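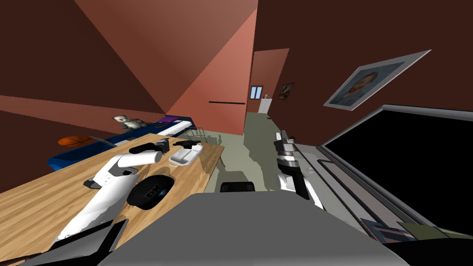

The simulated living room, with one white arm over the wooden table and the other at right.

Last updated: Tuesday, 7:40

February
By Nives Zanetti

Remo Serra builds his robot in a shared workshop in Bergate, but most evenings he works on the screen. Before a real arm moves, he tries the motion in a virtual room with a table, a blue couch and many small things to reach for.

"In the simulation I can make a mistake 900 times," he says. "In the workshop one mistake costs me a motor."

He has spent 4,000 euros until now. Fiorella Fiore, who rents the bench near his, writes the code for the joints. The left shoulder still shakes when it goes slowly, and they have changed its settings 29 times. Next month they want to mount the second forearm.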